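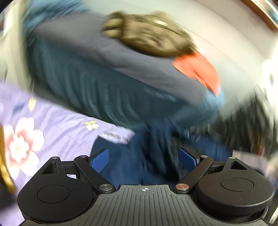 The Jarman Household Challenge is a yearly student robotics competition in which teams teach a machine to do ordinary jobs around the home. It's held every June in Flirkusden, and I've been helping to keep this wiki going since my own team came in second from bottom, so forgive me if I get a bit carried away in places!

Background

The Challenge grew out of an after-school club at Danivar College. The club used to build line-following buggies like everybody else, and then one year the members got fed up with buggies and asked if they could have a go at housework. The first few events were held in the college dining hall with borrowed bedding. These days there are teams from all over the region, and the last final I went to had 148 students in it, which made the queue for the tea urn something to behold.

The rules

A team has up to 8 members and gets one school year. Each team records people doing the chosen jobs by hand, trains its software on those recordings, and then brings an arm to the final and lets it get on with things. You can't steer the arm during a run. If you touch the controls, the run scores nothing (we found that out the hard way, sorry again to my team).

The jobs change each year but they nearly always include something with cloth. Folding a blanket, hanging up a jacket and putting a pillow into its case have all come up. Cloth is horrible. A mug is the same shape every time you pick it up, but a jumper is a different shape whenever you so much as look at it, and most of the points get lost there.

Equipment

Most teams collect their recordings with a hand-held gripper called the Rokeo, which the club designed and shares the plans for. You hold it, you do the job with it, and a camera on top records the lot. Ours had a squeaky hinge all year and I still hear it in my sleep. Teams are free to build their own instead, and a few do, though I'd say get a plain one working first and be clever afterwards.

The finger pads are the bit that wears out. Bring spares.

Collecting recordings

This takes up most of the year and it's much more fun than it sounds. You go round to somebody's house, do the same small job again and again, and eat their biscuits. My team handed in 633 recordings, of which 381 survived checking. The rest went for all the usual reasons: the job wasn't finished, the picture was too smeared to follow, or someone had wandered in front of the camera. Blur is the big one with new members. Everybody swings the gripper about far too quickly at first, and what feels like a gentle turn of the wrist looks like a fairground ride when you play it back.

Checking is done in pairs, and each recording is marked keep, trim or bin. People do argue about trim. My own view is that if you have to argue for more than a minute you should bin it and do another, but there's a whole page of discussion from members who think I'm wasteful.

Bedrooms are popular places to record, partly for the bedding and partly because there's always something lying about to tidy. Do ask before you start, and put things back as you found them.

Scoring

Each job is run three times and the best two count. Marks are given for finishing, for neatness and for not dropping things on the floor. There's a separate prize for the best notebook, judged on how well a stranger could repeat your work from it. Danivar has won that one more often than it has won the main prize, and the members are a little touchy about it.

Still to be added

The results tables for the early years are patchy. If you've got an old programme in a drawer, please type up whatever's in it and put it on the results page.

Page last edited March 13, 2022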